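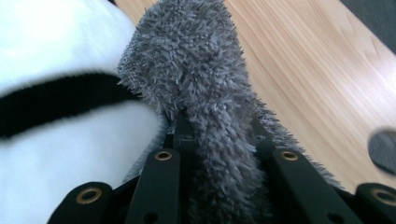 I've been waiting for a machine to pick up after my family since I was old enough to be told to do it myself. So when a company called Todent, over in Clurham, said I could come and look at how its tidying project was going, I was out the door before lunch! Laundry and dishes get all the attention, but I went to ask about toys. A shaggy gray plush between two black gripper fingers looks like the easiest job in the world, and then you think about all that fur – where does the toy stop and the fluff begin?

The crew had logged 1635 pickups when I visited in January, and 218 of them were soft toys. Hard blocks were boring by comparison, they told me.
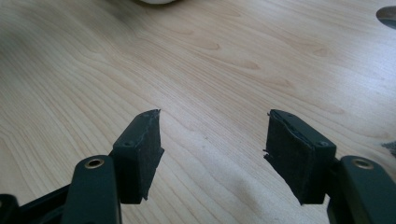

Letting go is its own headache, by the way. The arm at Prusness, their test apartment, once took 23 tries to put a stuffed bear in a bin, and I laughed harder than was polite (my kid's record is worse). Their newer software, Bech, gets a basket filled in four minutes on a good day. I can do it in one, grumbling.

Would I buy one yet? Nope. Ask me again when it can find the missing sock, too.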